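A few posts about what I've been up to since December, for those of you who keep asking and get a very long answer on the phone.

The short version: I put shoes on a rack. I do it slowly, with a gripper in each hand, so that a robot can learn it from me. The project is called Selteo and we work out of a unit in Grirkelby, and yes, that is my whole job on a Friday.

You'd think shoes would be easy! I certainly did. But a hand knows a thousand little things about a sandal that you never have to say out loud, and once you swap your fingers for two jaws you have to learn them all over again - where to pinch, which way it will swing, how much room the heel needs when you come in over a shelf.

Our goal for this batch is 80 good runs of the pair going up on the rack. A good run means both shoes on a shelf, toes the same way, and no long pauses where I sit there wondering what to do next (I'm a wonderer, so those pauses cost me).
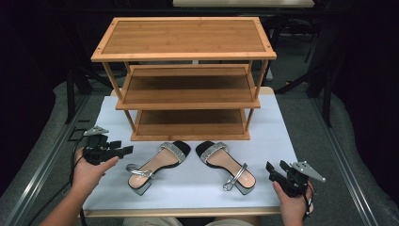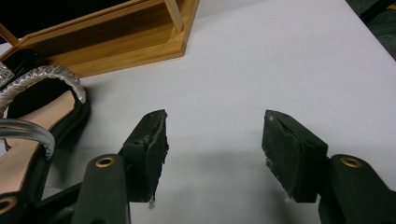
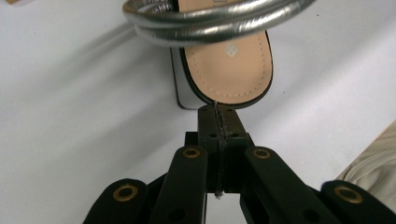 Gronow wrote to ask why we don't simply drive the real arms by remote control and skip the hand-held part. It's a fair question and I've done it both ways. Over at Cumgate we steered the arms from a desk, and I loved it, but I was so slow! With the grippers in my own hands I get a feel for the shoe, and I move more the way I would at home in the hallway.

Straps are my weak spot, I'll admit. A plain slipper sits still for you. A strappy sandal has opinions, and if you grab it carelessly the loose bit can catch on the shelf edge and you have to start the run over.

What helps me most is deciding before I reach. I look at the shoe, I pick my spot, and then I go in one smooth move, without fussing at the end. The robot copies fussing too, bless it. After more than 8 runs in a row my wrists want a rest, so I get up and make tea.

Next week it's boots. Wish me luck, I have no idea how you hold a boot with two jaws.

Comments

Marrowfield: Do you start with the left shoe every time, or mix it up?

Author: I mix it up, otherwise it only ever learns the one order.

tin_kettle: My kids could use 80 demonstrations of this as well.

Oona P.: Boots by the top edge of the shaft, I'd say. Please report back!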